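Two arms and a table: a shared workshop build at Ernlow

Wednesday, July 8, 2020

The project is called Stesitia, and it lives at the Ernlow shared workshop. It is a pair of robot arms set up to clear a table. The member who started it asked to be left out by name, on the grounds that several people have put evenings into it, but was happy to talk through how it was put together and where it still falls short.

The idea came in December, after a talk at the workshop on sorting household waste. "I didn't want to build a whole recycling plant," the builder says. "I wanted something that could take the rubbish off one table. If you can do a cup and a bit of foil, you've got most of the awkward shapes covered already."

The budget for everything apart from the arms was 400 pounds. Much of that went on power supplies and a second-hand computer. The arms came through Indard, a firm that was closing down a training room and sold them as a pair. They arrived without software, and the first job was getting them to move at all.

"We spent 35 evenings on the control code before either arm picked anything up," the builder says. "Most of that was my own fault. I wrote it for one arm and then tried to copy it across to the other. They are mounted differently, so half the numbers were wrong."

The gripping has been the slowest part. Paper cups give way when squeezed, and the builder says the force setting that suits foil will flatten a cup. The present version, called Lowther after the street the workshop is on, keeps a separate setting for each item and has to be told which one it is dealing with.

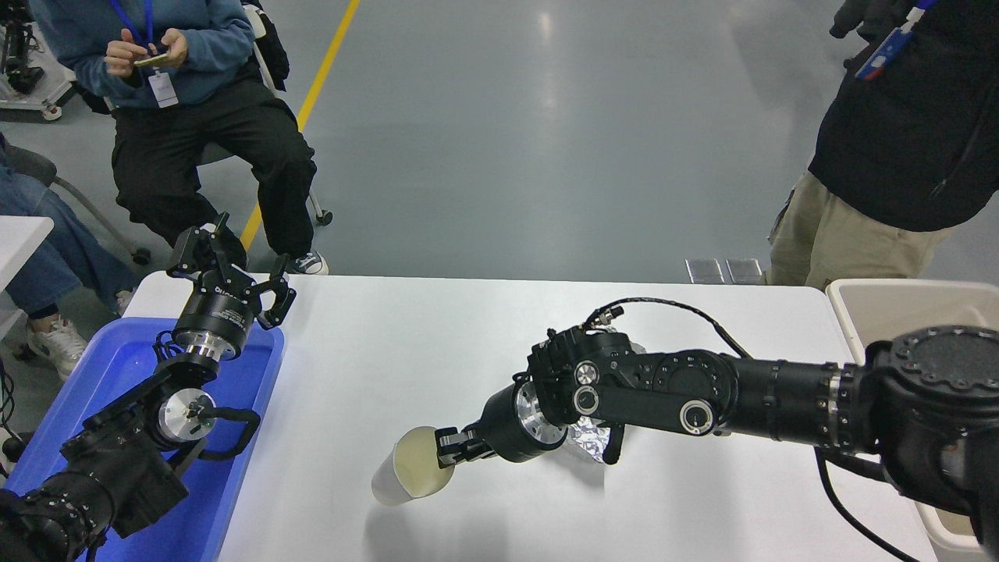
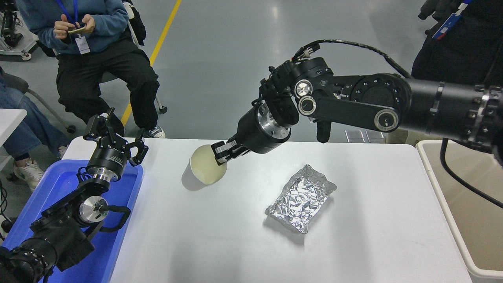
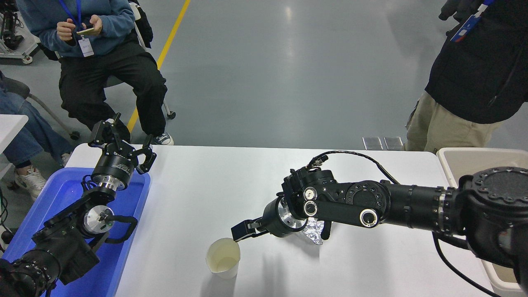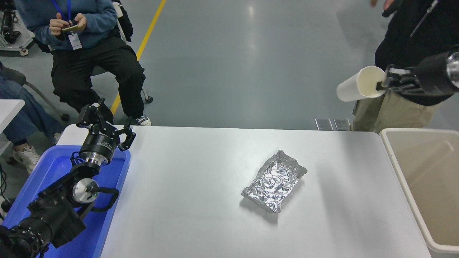
Stesitia at Ernlow, with the paper cup and the foil.

Asked why the cup gets picked up in more than one position, the builder says it is down to how people leave them. "Some stand up, some end up on their side. On its side you can go for the rim. Standing up you have to come in from above at an angle, and if you're a bit off you knock it over -- then you're doing the other job anyway."

Foil is harder to plan for. Every piece is a different shape, and the shiny surface confuses the depth readings. The builder tried spraying a few pieces with matt paint to see if the problem went away. It did, but that was no use for anything except proving the point.

Cables have been a steady nuisance too. An early test pulled a plug out when the wrist turned further than planned, and the code now stops the wrist well short of its full range. "It costs us a few positions near the corners of the table," the builder says. "I can live with that."

There are two things left on the list before the autumn. One is to have the system work out for itself whether it is looking at a cup or foil. The other is to get both arms sharing a job, passing an item across when one can't reach. The code for the handover has been written but only run at low speed.

Other members have asked for the plans, and the builder intends to put the code and wiring notes on the workshop's shared drive once the comments have been tidied up. The mounting drawings are there already, in the folder marked Stesitia.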